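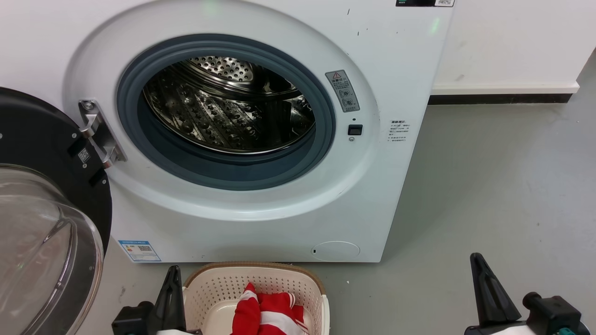
Undholm student project: loading task, speaker notes

Print this page
E-mail this page

Slide 1. Task definition (2 min)
Start state: door fully open, drum empty, garment in the basket in front of the machine, both grippers open. End state: garment inside the drum, no fabric across the gasket. Closing the door is a separate task and is not scored tonight.
Say that the striped garment is used because the red and white edges segment easily. Hala will get asked about plain dark fabric. Answer: not tested until May.

Slide 2. Team
Liliana Zuccaro, grasp planning. Hala Matar, perception. Sipho Coetzee, control and safety stop. Emiliano Palma, logging. Supervisor: Gemma Caputo. Do not read the list out.

Slide 3. Perception
The drum is the hard part. Polished steel with perforations gives bad depth readings, and the ribs produce highlights that move with the viewpoint. We do not use depth inside the drum. We fit a circle to the dark gasket and take the opening plane from that. The contrast with the white front panel is good under room lighting.
The open door swings to the left and its clear domed glass is treated as an obstacle, modelled as a solid disc with a margin of 50 mm. Pause for questions on the margin.

Slide 4. Grasp
The garment is bunched, so there is no useful pose to estimate. Liliana's planner picks the highest fabric point and checks clearance to the basket rim. One arm lifts, the other follows underneath if fabric hangs below the rim.
Failure modes, in order of frequency: finger catches a hole in the basket side; sleeve trails over the gasket; garment falls back out on release.

Slide 5. Data
3,000 logged grasps, simulated and real together. Split is on the handout. Emiliano has the plot if the projector drops the colours again.
Logging tool is Plulness, written by last year's group. Mention that timestamps before the clock fix were discarded.

Slide 6. Competition
Prenthorpe entry form closes 27/02/2026. Rules allow 14 minutes per team including set-up. The Dimaculangan round adds a second garment. Current planner handles this only when the two are not tangled.

Slide 7. Open points
Release depth inside the drum. Recovery after a dropped sleeve. Sipho wants a lower force limit near the hinge; not yet agreed.
Leave slide up for questions.

Print | E-mail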